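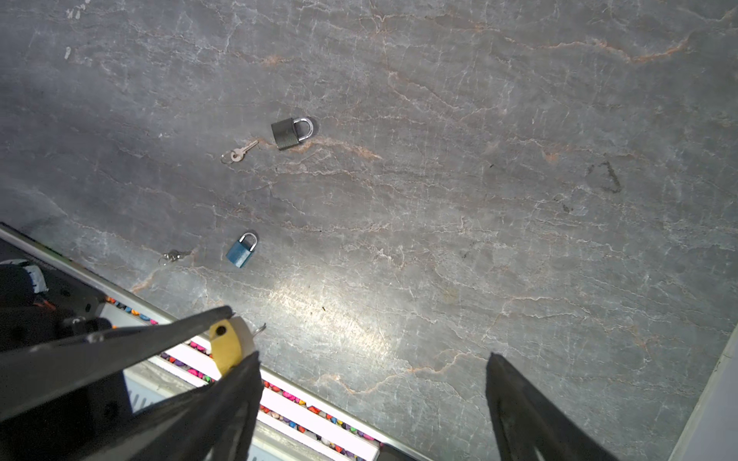
3. Materials and Procedure

3.1 Padlocks

The study used small keyed padlocks of the kind sold for lockers, toolboxes and garden sheds. Two body types were included. The first, referred to below as type G, has a gray rectangular body. The second, type B, has a teal-blue body with a matte finish. Both have a silver U-shaped shackle. The locks were bought in a single order from Bonwood, a hardware supplier, and were drawn at random from the cartons in which they arrived. Locks with visible damage to the shackle or keyway were returned and replaced before testing.

Each lock was supplied with its own keys. No two locks in the sample shared a key code, and this was confirmed by trying every key in every lock of the same type. A key that entered the wrong keyway without turning was recorded as a partial match. Partial matches were common within type G and rare within type B. They are treated separately in Section 4, since a user who has pushed a key fully home tends to apply more force before giving up on it.

3.2 Keys and rings

Keys were kept on the split rings on which they were supplied. We considered removing the rings so that every key would be presented alone, but households rarely store padlock keys in this way, and the ring affects how a key is picked up. A ring adds a second place to grip. It also tilts the bow of the key slightly off the surface, which makes the key easier to lift from a hard, flat top.

Where a ring held more than one key, the keys were left free to slide and overlap. No attempt was made to fan them out before a trial. Rings were not marked, colored or tagged in any way. The only information available to a participant about which keys fit which lock was therefore the shape of the key itself and its position on the surface.

3.3 Surface

All sorting trials were carried out on a gray marble tabletop with thin white veins and longer veins of rust-orange. Stone was chosen over a cloth or rubber mat for two reasons. Small metal parts placed on it do not sink or catch, and stone counters and tables are a common place for keys to be set down in the home. The drawback is visual. A silver key has low contrast against gray stone, and glare from overhead lighting can hide it further. A short pilot run in April indicated that participants took longer to find a key placed in a patch of glare than one placed on a darker part of the top. The lighting was left unchanged for the main study so that this effect could be measured.

Figure 1. Layout N, with one padlock of each body type and two sets of silver keys. The gray lock and the key just below and to the left of it lie near the top center; the blue lock and the bunch of keys to its left lie farther down.

3.4 Layouts

Two layouts were used. In the near layout (N), each set of keys was placed a short distance from one lock, so that the arrangement suggested two pairs. In the scattered layout (S), the keys were placed at positions drawn from a fixed list, with no set closer to one lock than to the other. Figure 1 shows layout N.

Nearness in layout N was a cue only. In half of the N trials, the keys beside each lock were the correct ones. In the other half they had been exchanged. Participants were told before the first trial that position might or might not be informative, and they were given no feedback until all trials were complete.

Shackles were closed at the start of every trial. The angle of each lock was varied, as a lock set square to the table edge proved quicker to pick up in the pilot than one turned away from it.

3.5 Task and measures

Each of 17 participants completed a fixed series of trials in the two layouts. A trial began when a cover was lifted from the tabletop and ended when both locks had been opened. Three times were taken: time to first contact with any key, time to first insertion, and time to completion. The number of insertions was also logged, together with whether each one was correct, wrong or a partial match as defined in Section 3.1.

Trials in which a lock or key was dropped on the floor were stopped and repeated at the end of the series. The stopped attempt was excluded from the timing data but kept in the handling record. After exclusions, 513 trials remained, of which 277 were in layout N. The imbalance between layouts arose from two sessions that ended early. It was handled by weighting, following the approach of Peren and Shetty for unequal cell sizes.

3.6 Wear

Repeated use changes the feel of a small lock. To limit this, each lock was retired once it had been opened over 1,000 times, counting the openings made during key checks. Retired locks were replaced with unused ones of the same type. Keys were retired together with their locks and were never recut. A dry graphite lubricant (Zetell) was applied to all keyways before the first session and was not renewed. Locks that began to stick between sessions were set aside and are reported in Section 4.3.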